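Keeping a shared desk usable - speaker notes

Opening
Say hello, check the back row can hear. Mention that the talk runs long if I let it, so questions at the marked spot and again at the end.

Start with the Prinow office. 74 people, and most of them share desks. The complaint we heard most was small stuff: cards, labels, cables, pens. Ask for a show of hands - who has lost a card on their own desk this month?

Talk about the cardboard tray with dividers. It sits in front of the laptop, within reach of the chair. Drinks go to the back edge, with the cap on. 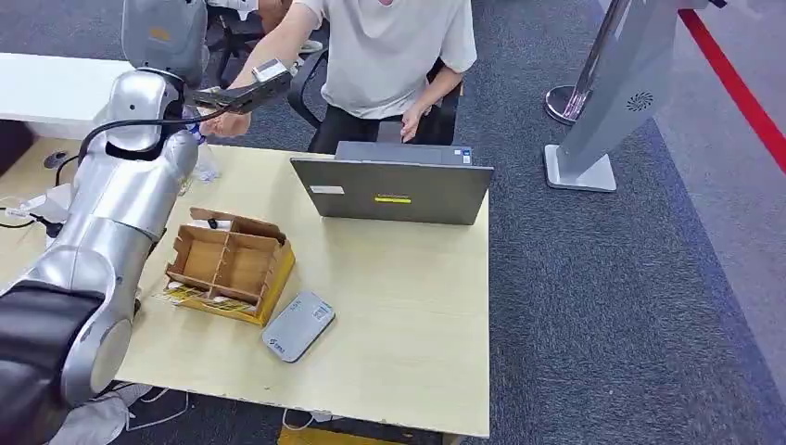
What goes in the tray
Flat things first: cards, labels, spare stickers. One kind per compartment. Leave a compartment free for whatever turns up during the day.

Cards left lying beside the tray are the usual slip. Go slowly on this part, it's the one people write down.

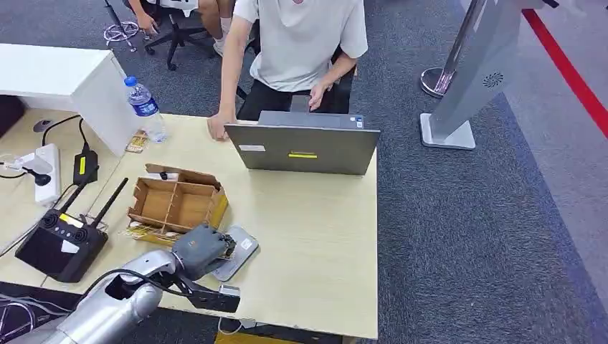
Do we need to buy proper organizers?
Cardboard is fine to begin with. Zustard used cut-down boxes for 2 years before they ordered anything, and the Hrytsenko branch still does.

Floor
Keep this short. Bags and cords go off the carpet before anyone leaves. Chairs pushed in. Mention the Sement office, where the cleaners asked for this and got it in writing.

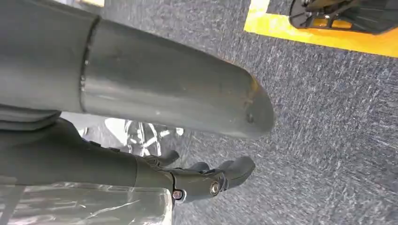 Prinow, April
Notes added after the first run of this talk. Cut the cost slide, roughly 2000 dollars meant nothing without the floor plan. More time for questions. Bring a spare tray to pass along the rows.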